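Arrumação da copa: o que muda a partir de quinta-feira

A copa do segundo piso do edifício Mulligan volta a abrir na quinta-feira, às 8h30, depois de duas semanas de pintura e de troca do pavimento. Quem lá almoça vai encontrar menos móveis, menos louça e uma regra nova para os frascos pequenos de tempero, que eram a maior fonte de queixas na caixa de sugestões.

O inventário feito antes das obras deu 305 peças de louça, talheres incluídos, para uma sala onde almoçam cerca de 50 pessoas por turno. Havia pratos sem par, canecas de empresas que já fecharam e uma gaveta inteira de tampas que não serviam em coisa nenhuma. Parte foi para a loja solidária da rua de baixo. O que estava rachado foi para o lixo. As canecas com nome escrito ficaram guardadas na receção até ao fim de novembro; quem quiser a sua deve pedi-la à Mio Kamata, extensão 2633.

Mesas

As duas mesas antigas, com o tampo inchado junto à janela, saíram. Em lugar delas há mesas brancas de cantos arredondados, compradas à Drodness com o que sobrou da verba do ano passado. São mais fáceis de limpar, mas marcam com café e com açafrão se a mancha ficar de um dia para o outro. Há um pano e um frasco de detergente debaixo do lava-loiça. Pede-se que não se use o lado verde do esfregão, que risca o tampo.

Não é permitido deixar caixas de comida em cima das mesas à espera do turno da tarde. Para isso há a prateleira ao lado do frigorífico, com uma divisão para cada equipa.

O chão novo é cinzento e liso. A equipa de limpeza passa a esfregona às 15h, e durante essa meia hora a porta fica encostada. Quem precisar de água pode usar o bebedouro do corredor.

Pratos

Os pratos de uso comum passam a ser só os de cor, verdes e amarelos. Os brancos de louça, que eram pesados e lascavam no escorredor, foram retirados. Houve quem pedisse que se mantivessem alguns para as festas de aniversário, e há um conjunto fechado no armário da sala de reuniões, que se requisita como o projetor.

Depois de lavados, os pratos voltam para o armário por cima do micro-ondas, verdes à esquerda e amarelos à direita. Não é preciso secá-los se ficarem no escorredor, mas ao fim do dia o escorredor tem de estar vazio. No mês passado ficaram lá pratos três fins de semana seguidos.

Frascos pequenos

Até agora os frascos andavam espalhados pelo parapeito, pelo armário e, nos piores dias, pelo chão. Takumi Sugawara, do armazém, cedeu uma caixa azul de plástico, aberta em cima, e é lá que passam a ficar todos. A caixa tem lugar marcado na prateleira mais baixa, à altura da mão, e vai para a mesa à hora de almoço.

As tampas indicam de quem são os frascos. Tampa amarela quer dizer uso comum, pago pelo fundo da copa – qualquer pessoa pode servir-se. Tampa verde quer dizer que alguém trouxe de casa e que convém perguntar antes. As tampas soltas das duas cores, da marca Erkico, estão num saco pendurado por dentro da porta do armário. Servem nos frascos escuros mais pequenos. Nos frascos grandes de azeite não servem, e esses continuam junto ao fogão.

Um frasco vazio sai da caixa no próprio dia. Lava-se, tira-se a tampa, que volta para o saco, e o vidro segue para o vidrão do parque de estacionamento. Os frascos que já perderam o rótulo levam uma etiqueta com o conteúdo e o mês em que foram abertos. O marcador está preso com um cordel ao puxador da gaveta dos talheres, e espera-se que lá continue.

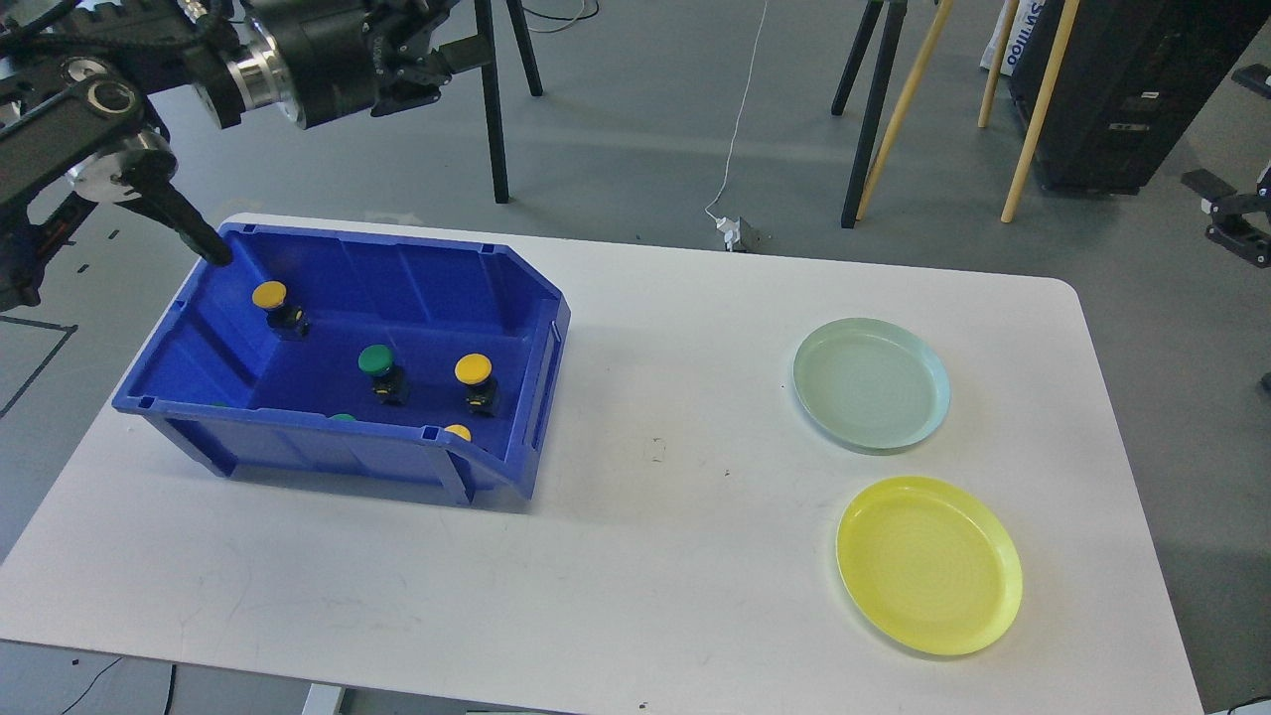 Escala de limpeza

A escala muda à segunda-feira e está afixada na porta. Cada equipa fica com uma semana e escolhe entre si quem faz o quê. As tarefas são limpar as mesas depois do último turno, esvaziar o escorredor, ver a caixa dos frascos e levar o saco do lixo até ao contentor. A equipa de Pindach, que só está no edifício 2 dias por semana, fica fora da escala, mas limpa a mesa que usa.

O frigorífico é esvaziado na última sexta-feira do mês, ao fim da tarde. Tudo o que não tiver nome e data vai fora, caixa incluída. Quem estiver de férias deve avisar um colega.

Faltam ainda duas coisas. O segundo micro-ondas está encomendado e sem data de entrega. A torneira continua a pingar e a peça só chega para a semana, por isso mantém-se a bacia debaixo do sifão e pede-se a quem a encontrar cheia que a despeje.

Sugestões e reclamações continuam a ir para a caixa junto à porta ou diretamente para a Mio.

Comentários (4)

Rita – contabilidade
E os frascos de picante? Trago o meu de casa mas não me importo que usem. Ponho tampa verde ou amarela?

Mio Kamata
Amarela, se é para todos. Se mudares de ideias troca-se a tampa.

Joaquim P.
O marcador já não está no cordel.

Anónimo
Fui buscar a minha caneca e deram-me outra parecida. A minha tem uma falha na asa. Se alguém a levou por engano, deixe na receção, por favor.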